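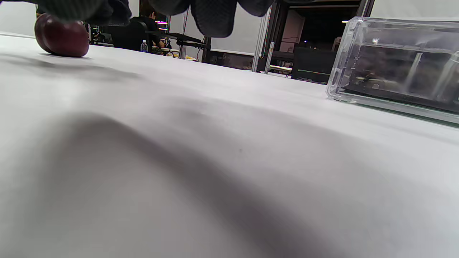 *Dark red fruit and clear box on the white table, Gaststead room.*

December 11, 2025

The storage review for the Rurnilport office continued today. The table was given over to fruit and to the clear boxes under consideration for the shared pantry at Brallomthorpe. The present arrangement, open bowls on a shelf, has been in place since July and is no longer satisfactory. Fruit is overlooked at the back and has to be thrown out.

It was agreed that each floor will receive 3 boxes, to be placed at counter height. The total cost is 3,530, which falls within the amount approved. The Hägglund order will be held until the lids have been checked.

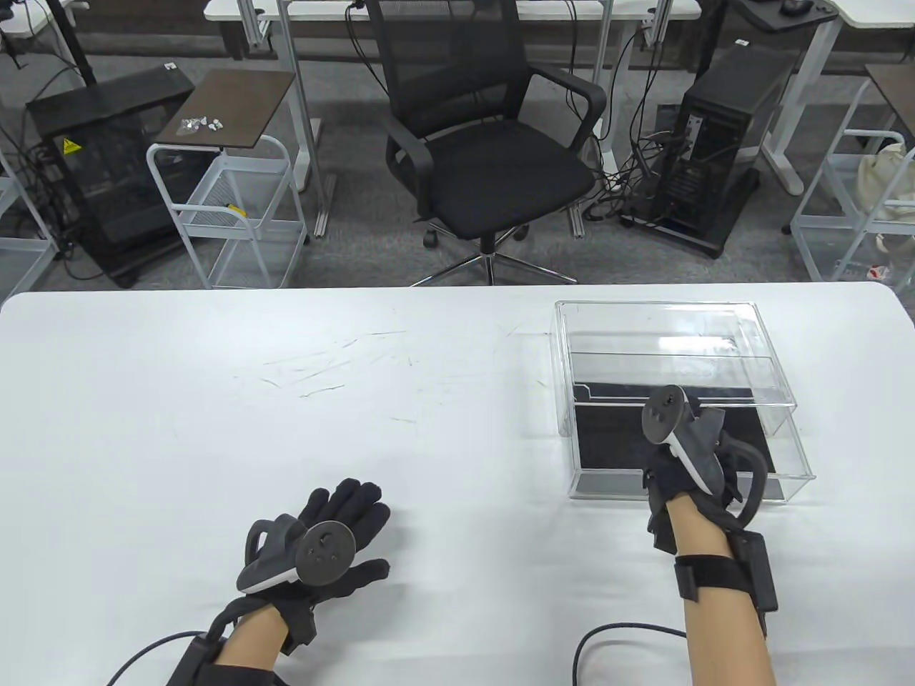
The choice of box came down to ease of access. Staff will be reaching for items many times a day, often with one hand, and a lidded bin would slow them. The clear type has a pull-out drawer structure, with a black flat liner in the lower interior, and this was preferred. The liner is to be washed weekly - the cleaning schedule must be amended accordingly. Labels remain undecided. I am inclined to leave the front plain.

Shelf measurements are due from Brallomthorpe by 9 tomorrow morning.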